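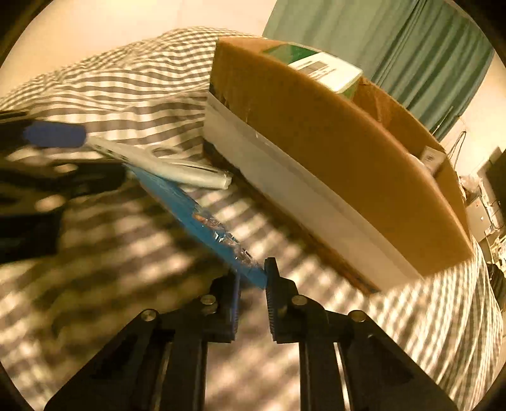

A blue plastic-wrapped package and a whitish wrapped roll among the things on the bed.

Selbridge residents clearing out bedrooms this spring will be able to hand in unopened household goods and small plastic items at the Kodikara reuse shop, which is extending its spare-room collection until the end of March.

The shop began the collection in Fevinbridge last year and took in 380 boxes. It is now asking people in Selbridge to sort their things at home before they bring them over, after staff spent much of the winter separating mixed bags at the counter.

"The bed is the best place to do it," said Sarmīte Ozoliņš, who manages the shop. "You get everything out where you can see it, and you have to finish before you go to sleep."

Packages that are still in their plastic wrapping should stay that way, she said. Opened toiletries can't be accepted, and neither can anything with a blade. Loose lids are welcome only with the container they belong to.
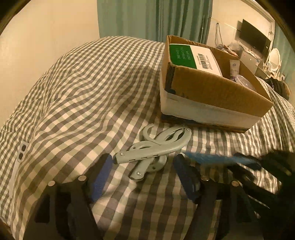

An open cardboard box on a gingham duvet, with a gray plastic folding object in front of it.

Used shipping boxes are fine for drop-offs, but old labels should be peeled off or covered before the box leaves the house. Last year 14 boxes were sent back to the address on an old label by mistake – one of them twice.

Folding items with hinges or rivets should be opened and closed a few times first. Anything that sticks goes in the repair crate, which is emptied by the Starholm workshop every other week.

Kaja Sakalauskas, who runs the workshop, said small plastic pieces are the hardest to place. "People have often forgotten what they're for. If you know, write it on a piece of tape and stick it on."

Each household can bring up to four boxes per visit. Drop-offs are open from 10 a.m. to 4 p.m. at the side door, and there are 60 shelf spaces available at any one time – the door closes early when they are full. Bedding is collected separately and should not be used as padding.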